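机器人软件 / 规划与控制 / 料箱抓取：贴着隔板的物体总是规划失败，大家碰撞模型怎么留余量？
返回列表　发表回复　只看楼主

螺母没拧紧　楼主
先把情况说清楚。我们在做一套料箱抓取，箱子分前后两格，中间有一块斜的隔板，机械臂从右侧伸进前格抓散放的东西，抓完放到后格，放满了再反过来。上层调度用的是 Jollbridge，规划和碰撞检测用 Cudmont，夹爪驱动是自己写的。
现在的问题集中在靠近隔板和箱壁的物体上。放在格子中间的东西，规划基本一次就过；只要物体离隔板近，Cudmont 就返回“目标位姿处于碰撞”，连采样都不进。上一轮跑了 900 次抓取请求，其中 230 次没有执行，日志翻下来绝大多数都是这个原因。
箱子的碰撞模型是五块平板加一块斜板，每块都往外膨胀了 6 毫米。我试过把膨胀整个去掉，失败是少了，可是夹爪开始蹭隔板，隔板表面已经刮得不成样子，所以又加回来了。
想问问各位：
一，膨胀量是统一给，还是每个面单独给？
二，抓取那一下的末段，你们是照样走碰撞检测，还是直接关掉走直线？

慢速模式　2楼
膨胀量肯定要分开给。箱口四条边是手腕容易碰的地方，底面是指尖一定要接近的地方，这两个用同一个数没有道理。
我们的做法是把箱体拆成命名的几块，每块一个 padding，写在场景文件里，规划的时候按阶段覆盖。接近段用大的，末段换小的。Cudmont 支持按连杆对设置，你不用改箱子，改“指尖对隔板”这一对就行，手腕对隔板照旧。

奇异点附近　3楼
末段关碰撞检测走直线的，我劝一句，别关。
关了之后你等于把安全全压在感知上。点云在斜面附近本来就差，深色的、反光的东西再一搅，估出来的抓取点偏几毫米很正常，这时候规划器是唯一还知道隔板在哪儿的模块。

空载运行　4楼
不同意楼上。末段就那么一小截，走直线加力阈值，碰到就停，比在碰撞模型上抠几毫米省事得多。我们一直这么跑，没出过大事。
碰撞检测的前提是模型准。他那个箱子是夹子固定在桌上的吧？那它每次的位置就未必和场景文件一致，模型本身就有误差，你再精细地检测一个有误差的模型，意思不大。

奇异点附近　5楼
回4楼：力阈值能停住，停住之前已经刮上去了。楼主说隔板表面刮得不成样子，就是这么来的。再说阈值设低了，碰到物体也停，抓取成功率直接掉。
箱子位置不准，那就去标箱子，这不是关掉检测的理由。

螺母没拧紧　楼主　6楼
补充一下，免得大家猜。
箱子确实是弹簧夹固定的，左右各一个，夹在隔板两端的位置。夹子本身没进碰撞模型，这点我之前没在意。右边那个夹子离手腕进来的路线很近，手柄是竖着的，有几次轨迹从它旁边擦过去，看得我心里发紧。

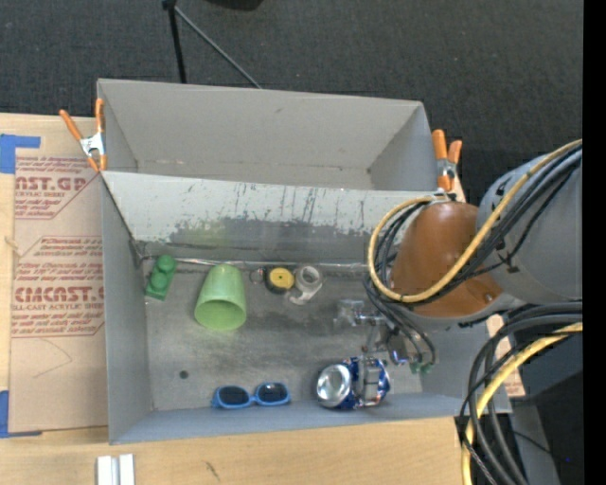

物体是混放的，有积木、塑料杯、墨镜、易拉罐这些，还有几样小件。规划失败率最高的是杯子，它滚到隔板边上的时候多，抓取候选又大多要求一根手指伸到杯子和隔板之间，那个缝按膨胀后的模型算根本不存在。
易拉罐横着躺的时候还好，候选多，换个角度总有能过的。
箱子位姿现在是场景文件里写死的，开工前人工对一次。

黄灯常亮　7楼
夹子先加进去，别的都往后放。
两个长方体就够，不用建得多像，手柄那部分高一点就高一点。没建模的固定物是最危险的，规划器以为那里是空气，它挑最短路径的时候专门往那边走。

慢速模式　8楼
+1。顺便查一下线缆。手腕外面如果绑着线束，实际外形比 URDF 里大一圈，从箱口进去的时候先碰的往往是线。我们是给腕部那节连杆套了个圆柱，半径按线束最鼓的地方量。

螺母没拧紧　楼主　9楼
线缆也没建……腕部外面绑了黄色的和黑色的，往下还有几根细线垂到夹爪那边。我原来的想法是线是软的，碰一下没关系。

慢速模式　10楼
碰一下没关系，钩住了就有关系了。尤其你箱口还立着夹子手柄。

点云过滤器　11楼
我从感知这边说两句。
杯子那个问题不一定全是膨胀的锅。你先看看候选是怎么排的。很多抓取网络打分只看局部几何，根本不知道后面有块板，最后拿去规划的前几名全是伸进缝里的那种，后面明明有不冲突的，排不上来。
建议在打分之后、规划之前加一道快速过滤：只拿夹爪张开状态的几个包围盒去和箱体做检测，不做逆解，很快。我们每帧出 300 个候选，过完剩下几十个，再按分数排。规划失败的请求少了一大截，因为送进去的本来就是能去的。

螺母没拧紧　楼主　12楼
我们现在是取分数前 6 个送规划，全失败就报这次请求失败。这么说确实有可能六个全挤在同一个缝里。

点云过滤器　13楼
那基本就是了。前几名通常互相挨着，位姿差几度，一个撞就全撞。过滤之后最好再做一下去重，按接近方向分组，每组拿一个出来。

空载运行　14楼
这个我赞成，比调膨胀有用。不过我还是坚持末段用直线加力控。过滤完了，剩下的候选再去过精细碰撞检测，时间又花回去了。

奇异点附近　15楼
你说的时间到底是多少？末段就是一条直线插值，检测几十个点，Cudmont 里是毫秒级的事。慢的是采样规划，和末段没关系。

空载运行　16楼
我们用的是 Rashidi 的旧接口，每个点都要把场景同步一遍，所以慢。行吧，这个可能是我这边的问题，不代表普遍情况。

奇异点附近　17楼
旧接口那个同步可以批量发的，一次把整条轨迹的关节角送过去，返回第一个碰撞点的序号。文档里写在很后面。

空载运行　18楼
真有？我去翻翻。

标定板丢了　19楼
箱子位姿写死这个，没人再提了吗？
弹簧夹固定的东西会慢慢走位。夹爪每次蹭一下隔板，箱子就可能挪一点，挪了以后模型更不准，更容易蹭。楼主去掉膨胀那次蹭得厉害，我怀疑有一部分是箱子已经偏了。
最简单的办法是拿箱口那圈边去拟合。四条边在深度图里很清楚，拟合一个矩形，和场景文件里的比，偏差超过设定值就停下来报警，或者直接更新场景。不用贴码。

黄灯常亮　20楼
拟合箱口的时候记得把夹子那两块剔掉，不然右上角会被带歪。我们吃过这个亏，拟合出来的箱子总是转了一点点，查了很久。

标定板丢了　21楼
对，用 RANSAC 逐边拟合直线，再求交点，比直接拿整圈点算外接矩形稳。机械臂还在视野里的时候也别做，等它退到待机位再拍。

路过的PLC　22楼
外行问一句，为什么不换个没有隔板的箱子，前后分成两个箱子摆？隔板是斜的，看着就难弄。

螺母没拧紧　楼主　23楼
两格一个箱子是为了来回倒，一套相机位能看全。分成两个箱子中间就是两道壁加一条缝，东西掉缝里更麻烦。斜面也有好处，放下去的东西会自己往格子里滑，不会搁在隔板顶上。

慢速模式　24楼
斜面有一点要注意，你建模的时候是拿一块平板转个角度，还是拿网格？平板转角度的话，膨胀是沿法向往外推的，到底部那条接缝附近，斜板的膨胀和底板的膨胀会叠在一起，角落里白白吃掉一块空间。物体正好爱往那个角落滚。

螺母没拧紧　楼主　25楼
平板转角度，就是你说的那种。我去 RViz 里把膨胀后的形状显示出来看看。

螺母没拧紧　楼主　26楼
看了，确实，隔板根部那一条几乎被填成了一个斜坡。杯子靠过去的时候，小半个杯子都在膨胀体里面。难怪。

慢速模式　27楼
那就按连杆对设：指尖对隔板给小的，指尖对底板给小的，其余不动。别去掉，给小就行。
配置大概是这样，字段名以你那个版本为准：
pair_padding:
 finger_left / divider: 0.0015
 finger_right / divider: 0.0015
 finger_left / floor: 0.001
 finger_right / floor: 0.001
 wrist / *: 0.006
单位是米。星号那行要写在最后，旧版本是从上往下匹配，先匹配到的算数。

黄灯常亮　28楼
新版本反过来，后写的覆盖先写的，换版本的时候注意。我觉得这个改动很没必要，但是已经改了。

点云过滤器　29楼
另外透明和反光的小件，单独看一下分割结果。这种东西深度经常是空洞，或者直接掉到底板下面去，抓取点就跟着往下压，指尖去顶底板。力控那位的办法在这里倒是有用，底面方向给个接触停止。

空载运行　30楼
谢谢，总算有人替我说句话。

奇异点附近　31楼
底面方向我没意见，我反对的是侧向也这么干。竖直下去碰底板，方向单一，好判断；侧向刮斜板，力是慢慢上来的，阈值触发得晚。

空载运行　32楼
侧向触发晚，这个我承认。我们那边箱壁是直的，没碰到过斜面。

螺母没拧紧　楼主　33楼
按大家说的排了一下顺序，准备这么改：
先把两个夹子和腕部线束加进碰撞模型；
然后改成按连杆对给 padding；
候选先过包围盒，再按接近方向分组取；
待机位拍一帧拟合箱口，偏差大就停；
末段保留碰撞检测，竖直方向加接触停止。
有一个还没想好：候选过滤用的夹爪模型，张开宽度是取最大，还是取每个候选自己的预抓宽度？

点云过滤器　34楼
取每个候选自己的。取最大的话，贴壁的细小物体全被你滤掉了。前提是你的驱动能在接近之前先把宽度调好，别一律张到最大再下去。

螺母没拧紧　楼主　35楼
驱动现在就是一律张到最大……又多一件事。

点云过滤器　36楼
Grudmont 的驱动包里有个带预抓宽度的动作接口，你不用它的驱动也可以参考那个状态机，几十行的事。注意要等宽度到位的反馈再往下走，别用固定延时。

标定板丢了　37楼
改一项跑一轮，别五个一起上，不然最后不知道是哪个起的作用。

空载运行　38楼
一起上也行吧，夹子和线束这种不是用来调的，本来就该有。后面的再一项项来。

标定板丢了　39楼
加夹子和线束也会让失败率上升，可达空间小了。不单独跑一轮，你会以为是后面的改动变差了。

螺母没拧紧　楼主　40楼
有道理，夹子和线束单独跑一轮，当新的基线。

螺母没拧紧　楼主　41楼
回来更新。前面两项做完了，各跑了 300 次。
加了夹子和线束以后，失败的确变多，多出来的主要是右侧靠箱口的目标，手腕要从夹子旁边过。看了几条原来能过的轨迹，放到新模型里都是擦着手柄的，宁可它失败。
改成按连杆对以后，隔板附近的目标开始能规划出来了，杯子改善最明显。隔板有没有新的刮痕不好判断，旧的太多，准备贴一层胶带再跑。
过滤和分组还没写完。箱口拟合先做了个只报警不更新的版本，报过一次，过去量，箱子确实偏了。

慢速模式　42楼
右侧那个夹子能不能换个位置？手腕从右边进，你把夹子也放右边，可达空间全让它占了。挪到后格那一段去夹，规划器会轻松很多。

螺母没拧紧　楼主　43楼
可以试试，挪了之后场景文件里也要跟着改。

黄灯常亮　44楼
夹子在场景里挂到箱体坐标系下面，别挂世界坐标系。以后箱子位姿更新的时候它跟着走。

螺母没拧紧　楼主　45楼
现在挂的就是世界坐标系，这就改。

路过的PLC　46楼
收藏了，等过滤那部分的数据。

奇异点附近　47楼
过滤写完之后，把失败原因也分开记一下：目标位姿碰撞、逆解无解、路径规划超时、末段直线中断，四个各记各的。现在你们日志里是不是都归在“规划失败”下面？

螺母没拧紧　楼主　48楼
返回码是分的，到 Jollbridge 那一层合成一个了。我在中间加一层，把原始码带上去，下一轮就按这四类出。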